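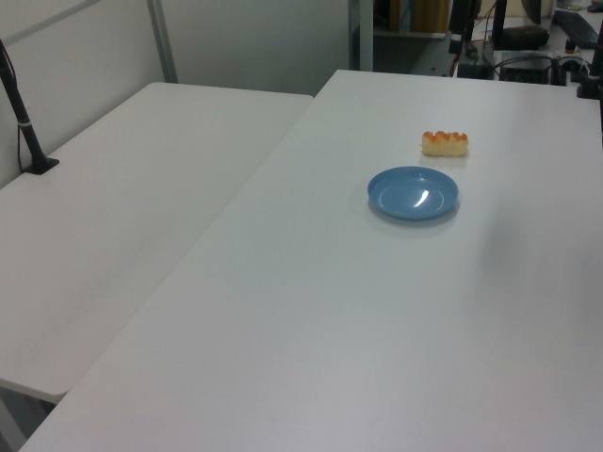
## Cake on the plate: 214 examples in

The Manora table has moved on from blocks and cups to food, or at least to a small piece of sponge cake. The task is easy to say: pick up the cake and put it on the blue plate. For each example, one of us guides the arm through the whole job by hand while the joint positions, the gripper opening and the camera pictures are saved together.

We now have 214 examples of this task. Of those, 14 have been set aside, mostly for long pauses in the middle where the operator stopped to think. They are still on the drive under "held" if anyone wants to look at them.

Iraklis Karras has asked for two changes to how we work:

- Move the plate as well as the cake between examples. In the early ones the cake went all over the table and the plate hardly moved, and the trained model reached for the old plate position whatever it was shown.
- Vary the angle of the cake. Lengthwise along the back edge is well covered. We need more with the short end facing the front.

Please keep everything else off the tabletop while recording, and write the start and end times in the Bouzid log before you leave the desk.

The next training run starts when we reach 74 more good examples. It will use the same settings as the last one, so that the results can be compared. The bowl task is planned for January, and anyone who wants to learn the hand guiding before then should put their name on the sheet by the door.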